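Home | Colleges | Student Life | Index
01/01/2022, Sugden Reference Desk

Vusthorpe College is a two-year public college with campuses at Dovik and Codness. It enrolls 2,000 students.

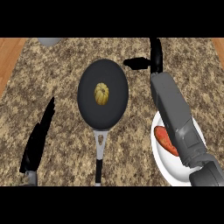 Culinary arts is taught at Dovik in 20-week terms. First-year work covers stovetop cooking, and a dark frying pan on a speckled granite countertop is typical of the equipment.

The veterans' office opened at Codness with a staff of 5. 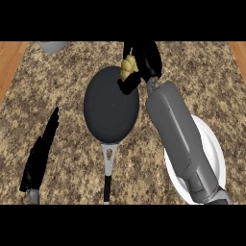
The college holds a public supper each December, with seating for 300. Food is portioned at counters of mottled tan and brown granite, into bowls, one light gray.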